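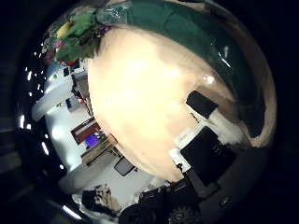 1 min read

Saturday, dye bench, 9:40

Second try at the onion skin bath for the Skanberg wool. Used 100 g of dry skins to 477 g of yarn, which is weak, but it's all the skins we had. Simmered 30 minutes, strained, let it drop to hand warm before the yarn went in.

Aleksi mordanted the skeins on Thursday's recipe (alum only, no cream of tartar). Two of them still felt sticky so I rinsed those again.

Color after the first hour: pale straw. Left it in. By lunch it had moved to a dull gold, closer to what Hsiao asked for but still too green next to her card. Tap water may be the cause. Rhonda Penner thinks the pot – the old Nerel one has a chip in the enamel down to the iron. I'll run skein 14 in the steel pot next time and compare.

Dried a short length by the window and rubbed it on white cotton. Slight transfer. Second rinse cleared it.

To do: more skins from the Nastetti kitchen, yellow only, they mixed red in last time. Relabel the alum jar. Ask Aleksi where the small scale went.

Light test strip is taped up on the south window, half covered. Check in March.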